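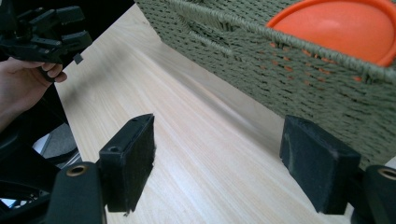
3.2 Baskets as temporary storage on the dining table

In the interviews of the first phase, many participants told us that tableware does not go directly from the table to the cupboard. It stays for some time in a container between the two places. We call this container the intermediate container. It can be a tray, a plastic box, a drawer that was taken out, or a basket. The present section considers only the woven basket, which was the most frequent answer in the households of Rastska and the second most frequent in those of Selel.

The questionnaire was returned by 73 households. Each household was asked to name the container, to say where it stands during a meal, and to list the things that are put in it after the meal. We also asked what is never put in it. The last question was added after the pilot in Usman, in which people found it easier to speak about forbidden things than about permitted ones. Knives with a sharp point and wet cloths were named very often as forbidden. Plates were named in both lists, and for this reason we decided to look at plates separately.

A woven basket has some properties that are important for plates. First, its bottom is not fully flat. A plate which is laid down in it rests on the higher strands of the weave and can move a little when the basket is carried. Second, the wall gives way when it is pressed, and a plate can lean on it without a hard contact. Third, the rim is normally thicker than the wall. The rim keeps the form of the basket, but it is also the place where the edge of a plate is caught if the hand comes in too low. Several participants described this small accident in nearly the same words, and one of them said that she now always lifts the plate "higher than needed."

The form of the basket matters as well. In a round basket, the plate finds its place by itself, and the person does not need to think about direction. In a rectangular basket there is a choice. The plate may be laid flat on the bottom or set upright along one of the walls. Participants who own a rectangular basket reported both habits, sometimes in the same family. Flat laying was preferred for one or two plates. For a larger number, the upright position was preferred, with the reason that the plates are then easier to take out one by one at the cupboard.

Figure 4 shows the kind of basket which we mean and a plate of the shallow type.

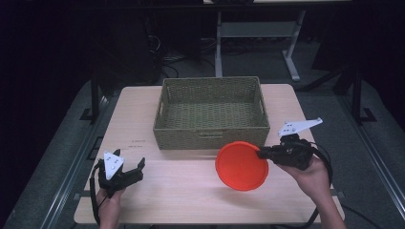 Figure 4. Rectangular woven basket with handle openings on a light wooden table. An orange-red plate is held by its edge in front of the basket.

The basket in Figure 4 has handle openings in the wall and no handles that stand above the rim. This is a detail that we did not consider at the beginning, but it influenced the answers. Where the handles stand above the rim, people leave the space under them free, and the plates go to the middle. Where the handle is only an opening in the wall, the whole inside remains available from above. On the other side, a plate that stands upright against such a wall can close the opening, and then the fingers do not enter well when the basket is lifted. Three households in Flemada told us that they keep the short sides free of plates for this reason. They did not describe it as a rule. It was more a habit which they noticed during the interview.

The position of the basket on the table was also recorded. Most participants place it on the far side, so that the near side stays free for the hands and for things that are not yet sorted. When two people clear the table together, the basket moves toward the middle. We had expected that left-handed participants would place the basket differently, but the answers were too few for a statement, and we do not report them here.

A further point is the way of holding. A shallow plate offers little to hold except its edge. Almost all participants said that they take a small plate with one hand, by the edge, and turn it a little before it goes over the rim. The tilt makes the plate narrower as seen from above, and it passes more easily between the walls. After that, the plate must be turned back if it is to lie flat. Participants usually left out this second turn when they described the action in words, and they mentioned it only when we asked them to explain it again slowly. We think that written instructions for household tasks often miss this step in the same way.

With deep plates the situation is different. They are heavier and are more often taken with two hands, and the basket was then described as "too small" even when its dimensions were sufficient. It seems that the room needed for the hands is counted together with the room needed for the plate. The same was observed for bowls with a wide rim, although the number of answers was low.

The free-text answers gave 464 separate statements about baskets, and we coded them by object, position and reason for the position. Statements which contained two objects were divided. Statements with no reason were kept, because the lack of a reason can also be informative: for spoons almost no participant gave one, while for plates a reason was given in most cases, usually the fear of breaking or of scratching the surface.

Some limits must be mentioned. We did not measure the baskets, and "rectangular" is the word of the participants. The material was not asked in a uniform way, so woven cord, willow and paper strands are all treated here as one group. The answers were also collected in February, when meals are eaten inside. Baskets that are used to carry tableware to a garden or a balcony are therefore probably missing from the material. They are discussed shortly in Section 5, together with the trays.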